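5. Checking the wrist view before practice

5.1 Switch on the arm and wait 9 seconds before you touch the hand.
5.2 Open the Lideo viewer and choose the wrist view. The dark housing must be at the top, with the round opening near the middle.
5.3 Compare your view with Fig. 4. 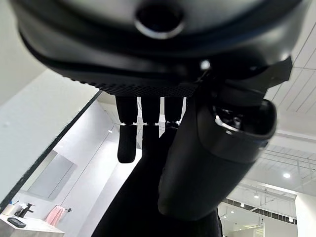
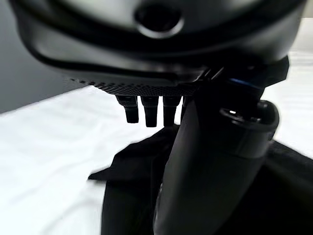

Fig. 4. Wrist view, one at the mirror, one over the black cloth.

5.4 If the housing is at the side, stop the arm and repeat section 4.

Note: Write the result in the club book with your name. Questions go to Jhun Salazar.

CAUTION: Do not put your fingers near the hand when the arm has power. Only one member may give commands.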